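Misatby Homeowners Board > Heating and Cooling > Water heater: replace at 10 years or wait?

conneely_st
Our tank is 10 years old this April and still works fine. Mando quoted me $1,881 to swap it for the same size, haul-away included. Replace now or run it until it leaks?

drywell
Run it. Mine went 17. Drain a few gallons every spring and check the anode rod.

pkt406
Depends where it sits. Ours was upstairs over a finished ceiling and I would not wait on that. In a garage with a floor drain, sure, wait.

conneely_st
Utility closet off the kitchen, wood floor, no drain.

pkt406
Then I'd replace it, or at least put a pan and a leak alarm under it.

drywell
A pan with no drain line holds very little. The alarm is worth having. Still wouldn't spend $1,881 on a tank that works. I paid $90 for a new anode rod and a valve at Butemia and did it myself.

hollis_b
A new rod on a 10-year-old tank is money wasted if the old one was gone years ago. Pull it first and look. Bare wire means the tank has been rusting for a while – I'm with pkt on this one.

conneely_st
OK, I'll pull the rod and post what I find.
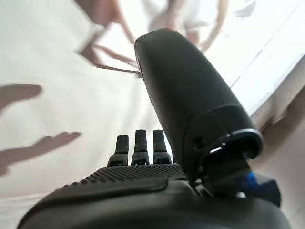

Do I have to drain the whole tank to pull the anode rod?

Shut off the power or gas and the cold water, open a hot tap, then drain up to 10 gallons. The rest can stay in.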